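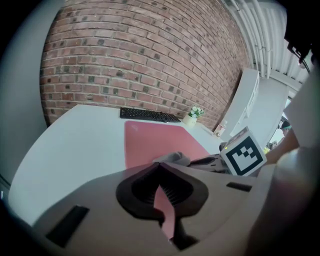
Drisia tracker: marker pose flips during wrist camera playback

Status: Resolved, pending release
Component: perception / marker_pose
Affects: Drisia 6 and later
Priority: Medium

Summary

The pose of the cube marker flips between two orientations when the marker is seen close to face-on. Position stays stable to within a few millimeters. Orientation jumps by as much as 50 degrees from one sample to the next and then jumps back. The trajectory exporter treats each jump as real motion, and the smoothing stage spreads it over neighboring samples.

Steps to reproduce

1. Load any desk recording from the February set into the Likum viewer.
2. Turn off the temporal filter.
3. Plot marker roll and pitch against time.
4. Look for square steps in pitch with no matching change in x, y or z.

Expected: continuous orientation.
Observed: steps in pitch, worst when the marker is small in the image and near the edge of the fisheye view.

Log excerpt

marker_pose: detect ok, corners=4
marker_pose: solver returned 2 candidates
marker_pose: selected candidate 0
marker_pose: selected candidate 1
marker_pose: selected candidate 0
export: angular rate above limit, sample kept

Comment 1

Checked the calibration first. The lens file loaded by the node matches the one stored with the recording. Straight lines in the background come out straight after undistortion in the center of the view and bend slightly at the corners. That leaves some corner error in the detections, but not enough for a 50 degree jump.

Comment 2

Both solver candidates are valid for a small square target. Their reprojection errors are nearly equal in the bad segments, so the lower one changes with corner noise. The node picks the lower error on every sample and keeps no state. This is the cause.

Tried raising the minimum marker size. It removes most of the flips and also drops a large share of good detections. Reverted.

Comment 3

Patch on branch pose-select:

- Keep the last accepted orientation.
- If the ratio of the two errors is below the threshold, choose the candidate closer to the last accepted orientation.
- If the ratio is above the threshold, choose the lower error as before.
- Reset the state after 300 ms without a detection.

The reset matters. Without it, the first version locked onto the wrong candidate after a long occlusion and stayed there until the end of the recording.

Comment 4

Reran 13 recordings through Hakala with the patch. Flips are gone in all but one. The remaining one starts with an ambiguous view, so there is no earlier orientation to compare with. Added a second pass that runs backward from the first clear sample. It now exports clean.

Runtime change on the test machine is too small to measure.

Comment 5

Does this affect the live teleoperation path? The backward pass can't run there.

Comment 6

Live path uses the forward selection only. At startup it holds the output until it gets one sample above the ratio threshold. The node publishes "waiting for clear view" during the hold. The Draltumitz bridge needs to pass that status through. At the moment it drops any message without a pose, so the operator display stays blank. Opened a separate ticket for the bridge.

Workaround for older releases

Set temporal_filter to median and angular_limit to reject. Short flips will be dropped and interpolated. Flips longer than the filter window will still get through and have to be trimmed by hand.

Resolution

Merged. Existing exports are not updated automatically. Rerun the marker_pose and export stages on affected recordings; detection results can be reused from cache.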